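Flat or full? Storing cereal boxes long term
Flestivell Paper & Packaging Forum > Storage and Care

toastrack
Posts: 212
I'm moving my cereal boxes out of a spare bedroom and into a smaller closet, so I have to decide whether to flatten them. The collection is over 1,000 boxes, mostly supermarket brands, nearly all of them opened at the top and emptied. They have been standing upright on shelves until now. I know this has come up before but the old thread was about sealed boxes, which I don't have many of.

My thinking so far, in order of how much it worries me:

1. Creases. A box that has stood up for years doesn't want to fold at the side seam. I tried it on a few doubles and the ink cracked along the edge on two of them. The ones printed in solid dark colors were worst. Red and green boxes also show white cardboard at the corners once the ink goes, and there is no good way to hide it.
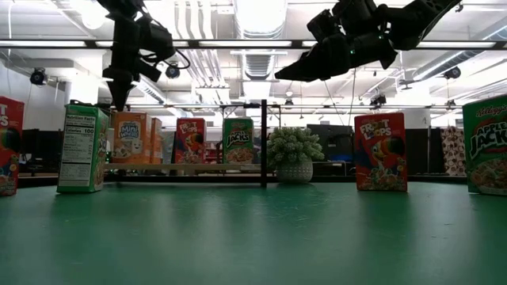

2. Light. The closet is dark, so this gets better whatever I do. My side panels have held up better than the fronts, which faced a window.

3. Bugs. I shake out crumbs and leave the boxes open overnight, but I've never done more than that. A flat box in a sleeve would at least be one I had looked inside.

4. Cost. I priced Illus sleeves in the large size and a full set would be more than I paid for the boxes.

I'd like to hear from people who did it either way and have lived with it for a while.

marl_h
Posts: 1,000
Flat. Open the glue seam at the back, don't just press the box down. If you slide a thin palette knife under the glue flap it will usually let go without tearing, and then the whole thing opens into one sheet. No new creases at all, only the ones the factory put in.

The sheets go in a print drawer or a flat portfolio. I've got mine in six drawers and they take up less room than the shelf did.

bowlandspoon
Posts: 87
I disagree with opening the glue. It's a box. Once the seam is undone you have a printed sheet that used to be a box, and some buyers at Mirstead will mark it down for that. Not all of them. The ones who came into the hobby from posters don't care.

If you have the room, stand them up, back off the shelf edge, with a piece of foam or crumpled acid-free tissue inside so the front doesn't bow. Don't pack them tight. I had a row jammed in so hard that the panels stuck to each other over a humid summer and I lost the varnish on three.

marl_h
"Some buyers" is doing a lot of work there. I've sold opened-out sheets at Mirstead every December and never had one turned down for the seam.

bowlandspoon
I said marked down, I didn't say turned down. I bought one of yours, and I paid less for it than I would have for a standing box. I was happy with it, for what that's worth.

pantrymoth
Posts: 41
Can I ask about stacking? I don't have shelves deep enough for standing boxes, so mine are lying on their backs in piles. The bottom ones are a little crushed on the long edges. Is it the weight or the damp? My basement is dry most of the year but it does have a bare concrete floor.

sgoh
Posts: 630
Slamet Goh here, I wrote the old sealed box guide. It needs updating and I'll get to it.

Pantrymoth, most likely both. Empty boxes don't weigh much, but the bottom one in a tall pile is carrying all the others on four thin edges. Keep piles low and turn every other box end for end, so the slightly fatter bottom flaps don't all sit on the same side. Keep everything up off the concrete. Any raised surface will do, even a plank on blocks. I like a plain wooden shelf with the front left open so air can move.

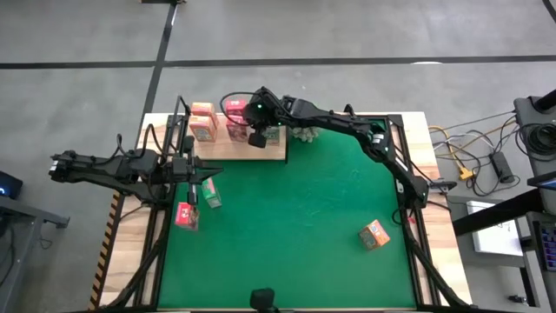 Boxes on a raised shelf along the back edge

As for flat against full, I do both. Common boxes get pressed flat along the factory fold, glue left alone. Anything with a mail-in offer, a game on the back or an odd size stays standing. The trick with pressing is to find out which way the box was folded before it was filled. Every carton arrives at the plant flat. Look at the side seams and you'll usually see that two opposite corners are softer than the other two. Fold on the soft pair. If you fold on the other pair you are making a new crease, and that's when the ink cracks.

toastrack
I was folding on the wrong pair. I just went and checked the doubles, and the two that cracked were both folded against the soft corners. Thank you.

marl_h
The soft corner thing is right for most American boxes. It doesn't hold for some of the older imports, which seem to have been creased both ways. Check before you press.

bowlandspoon
Agree with marl_h for once.

crispyedge
Posts: 19
What are people using for the standing ones in the way of cases? I have a Noguchi cabinet with glass doors that I got when an office closed. It looks good but it gets warm inside in the afternoon and I can smell the cardboard when I open it.

sgoh
Drill a couple of vent holes in the back panel near the top, or prop the doors open when you're home. If the smell is sour, take the boxes out for a few days. New finish on a cabinet can do that too, so leave it empty for a while first if it's been repainted.

Small cartons are another matter. The single-serving kind crush very easily and they slide around behind full-size boxes, where you forget about them. I keep them in shallow trays, one layer deep.

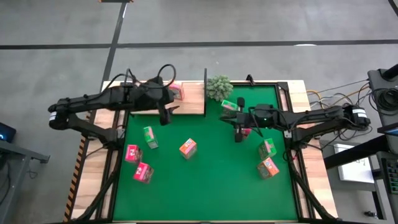

Do the small cartons need sleeves if they're in a tray with a lid?

A lid is enough for most of them. Use a sleeve only for cartons with loose flaps or flaking print, and pick one with some slack so you aren't forcing corners into it.

pantrymoth
I've moved my piles up onto planks and turned them like you said. They already sit flatter. I found a silverfish behind the last pile, so I guess I have a different thread to read tonight.

toastrack
Update from me. I pressed the commons on the soft corners, left the glue alone, and put them in plain archival folders instead of the Illus sleeves. The game backs and the odd sizes are standing at the far end of the closet with tissue inside. One cracked corner so far, on a box that already had a tear.

Still undecided on the variety pack outers. They're too wide for the folders and too floppy to stand. If anyone has a folder size that fits those – I mean the wide wraparound kind, with the cutout front – please post it.

marl_h
Newspaper portfolio. Measure first, the cheap ones run short.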